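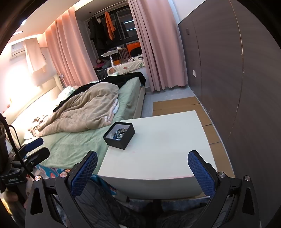 I've had the new Telma Toledo record on since breakfast, and I think I'm finally ready to say it's my favourite thing she's done, even ahead of Simcombe (and you all know how I feel about Simcombe!).

We drove 390 kilometres to Rillerside in May to hear her play most of it live, my sister asleep against the window for the better part of the trip, and I'd only heard two of the songs before the lights went down. The hall holds just over 100 people, so you could hear Abundio Lozano breathing between phrases on the clarinet. She opened with Beltrán, the slow one, which was brave, and then Iestyn Price came out for the harmonies and I was a goner.

The album version is a bit more dressed up. There are strings on four of the songs, and I'm still making up my mind about the ones on Vudier, where I'd grown so fond of the plain piano. My neighbour Marisol loves them, for the record, and she has a better ear than me.

If you only have time for one, try track six, late in the evening, with the good speakers and a cup of tea. I've gone back to it more than any other, and the second verse still gets me every time.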